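Kellelport 港口俗语语料库 数据说明

版本与维护

本说明适用于语料库第 4 版,发布日期为 2019年1月2日。语料库由 Fornora 语言资料室编制并维护,编制负责人为 Shiuli Sultana,转写规范由 Helmut Diekmann 起草。此前各版不再更新,已引用旧版的论著无须改动,但应注明版本号。

一、内容概要

本语料库收录 Kellelport 港区及邻近街区居民的口头叙述,重点为装卸、修船、鱼市交易和家庭生活中使用的俗语、称谓与惯用句式。全库共有录音 133 段,发音人 59 名。每段录音配有逐句转写、标准语对译和词条索引。朗读材料、广播节目及舞台表演不在收录范围之内。

二、采集方式

访谈在发音人住所、工作场所或资料室内进行,采用半开放式提纲。访谈员先就居住经历和职业提问,再请发音人自选话题讲述。提纲共分 9 个部分,各部分顺序可由访谈员视情况调整。发音人中途要求停止的,录音即行终止,已录部分须另行征得同意方可入库。

多人同时发言的段落予以保留,并在转写中以分行形式标明。无法辨认的词语记为“〔不清〕”,不作推测性补写。发音人本人事后更正的内容写入附注,正文维持原话。

三、文件结构

audio 目录存放录音文件,采用无损格式。
text 目录存放转写文本,编码为 UTF-8,每句一行。
gloss 目录存放标准语对译,行号与转写文本一致。
index 目录存放词条索引,以制表符分隔,字段依次为词形、释义、录音编号、句号、标注人代码。
meta 目录存放发音人信息表,仅含出生年代、性别、职业类别和居住街区。

录音编号由街区代码与流水号组成。已撤回的录音不再保留文件,其编号不另行分配,使用者遇到编号不连续时无须报告。

四、标注规范

词条切分以 Dreßler 切分表为准。该表未涵盖的复合称谓按一个词条处理,例如绰号与行业名连用的情形。借词标注来源语言,来源存疑者标为“未定”。同一俗语在不同街区含义有别的,分列义项,不作合并。

每份转写由两名标注人分别完成,分歧交由 Kamarul Simanjuntak 裁定。裁定记录随 index 目录一并发布。语调、停顿和笑声仅作简略标记,从事韵律研究者应直接使用录音。

五、已知局限

发音人以年长者居多,青年用语收录不足。鱼市类录音背景噪声较大,部分段落不宜用于声学测量。港区北侧街区的材料少于南侧,频次统计不应直接用于街区之间的比较。对译以传达语义为先,俗语中的双关和押韵往往未能体现。
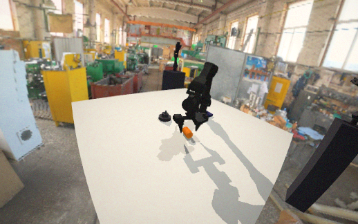
Costel Kos 对上述对译原则提出了书面意见,认为仅译语义会使不少骂人话和玩笑话读来平淡无味,不了解当地情况的读者容易误以为说话人态度冷淡。他建议在 gloss 目录中增设直译字段,至少覆盖带有双关的句子。资料室已接受该建议,拟于下一版先就鱼市类录音试行,其余类别视试行情况再定。

六、使用许可

本语料库供教学与非商业研究使用。使用者不得试图识别发音人身份,不得将录音用于语音合成,亦不得将发音人信息表与其他人口资料对接。公开引用单句时,应注明录音编号和句号;公开播放录音超过一句的,应事先向资料室书面申请。

发音人及其直系亲属有权随时要求撤回录音。资料室收到要求后即停止分发有关文件,并在更新记录中列出编号。已下载语料库的使用者应据此删除本地副本。

七、引用格式

Fornora 语言资料室编:《Kellelport 港口俗语语料库》,第 4 版。

八、更新记录

第 4 版:补入修船类录音;统一 gloss 目录行号;改正街区代码错误;Ulliva 街区单列,不再并入港区南侧。
第 3 版:增设裁定记录;meta 目录删去具体出生年份,改记年代。
第 2 版:转写文本改用统一编码;借词增加来源标注。
第 1 版:首次发布,仅含录音与转写文本。

勘误请以书面形式提交,并附录音编号、句号、现有文本和建议文本。涉及词义的勘误,请一并说明所据街区及使用场合。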